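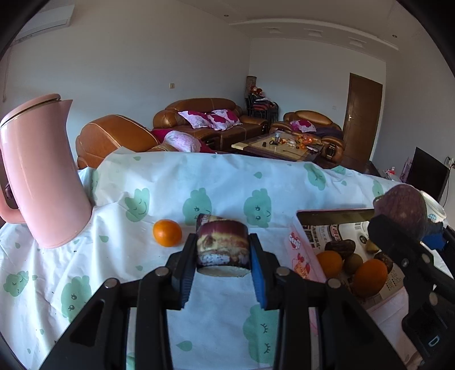

Abhishek Ahuja

A fruit and snack table is a low or mid-height table in a living room on which whole fruit, packaged cakes and the means of making a hot drink are kept together for the household and its guests. It differs from a dining table in that no meal is served at it, and from a sideboard in that people sit beside it. The food is eaten by hand and is seldom plated.

Contents

The usual stock is whole fruit with a skin that keeps at room temperature. Oranges, kiwis and dates are common. Oranges are placed on top of the pile or directly on the cloth, as their weight bruises softer fruit beneath them. Kiwis are put out firm and ripen in the box. Dates take up little space and fill the gaps between larger pieces. Individually wrapped cake rolls are added for children and for visitors who take tea. The wrapper is left on until the cake is eaten, and a sponge roll dries quickly once it has been opened.

Drinks are prepared from an electric kettle standing on the table or brought to it. Paper cups are often used in place of china when more people are expected than the household has cups for.

Containers

Two forms are widely used. The first is the open box, frequently a gift or snack box kept after its first contents are finished. Its sides hold a pile of round fruit in place, and the lid or flap may be folded back or removed. A pink box marked "genji" serves in this way on a table with a cloud-patterned cloth. The second is the shallow tray, in metal, lacquered wood or plastic. A tray holds less than a box of the same floor area, but every piece can be reached without moving another.

Graven divides trays by their lining: bare, cloth or paper. Bare metal is the easiest to wipe, though round fruit rolls on it when the tray is carried.
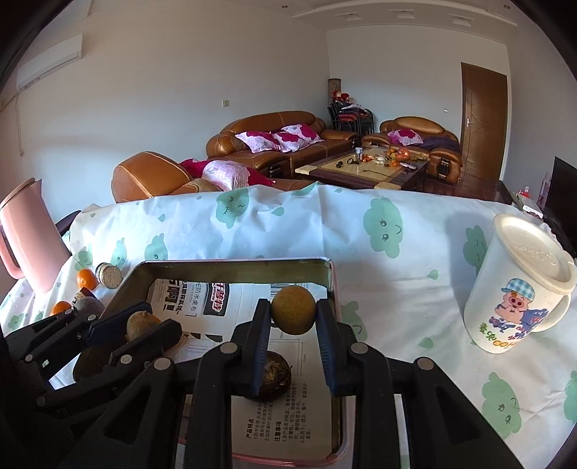
Paper gives some grip and takes up juice from split or peeled fruit. Printed leaflets from household goods are a frequent substitute for plain sheets, among them product sheets with headings such as 产品特点 (product features) and 注意事项 (precautions). Where fruit is to be cut or peeled on the tray, plain food-grade paper is preferred, and the lining is changed whenever it becomes damp.

Fruit with broken skin is kept apart from sound fruit and eaten first. In July a cut piece should not stay out for more than 2 hours.

Table covering

The cloth is commonly white or pale, with a small repeated print. Cartoon clouds, leaves and checks are typical. It is cut to overhang the table and is not fixed, so it gathers into folds where the surface changes level. A kettle is stood on a flat part of the cloth, clear of any fold, with its flex kept away from the side where people sit. Cotton cloths are washed at the temperature given on the label; coated cloths are wiped.

Size

Kaushik gives a working length of 900 mm and a height of 50 cm for a table used from a sofa, with seating for 4.

See also

Fruit bowl
Tea tray
Tablecloth
Jendora (tableware)

Last revised 25th December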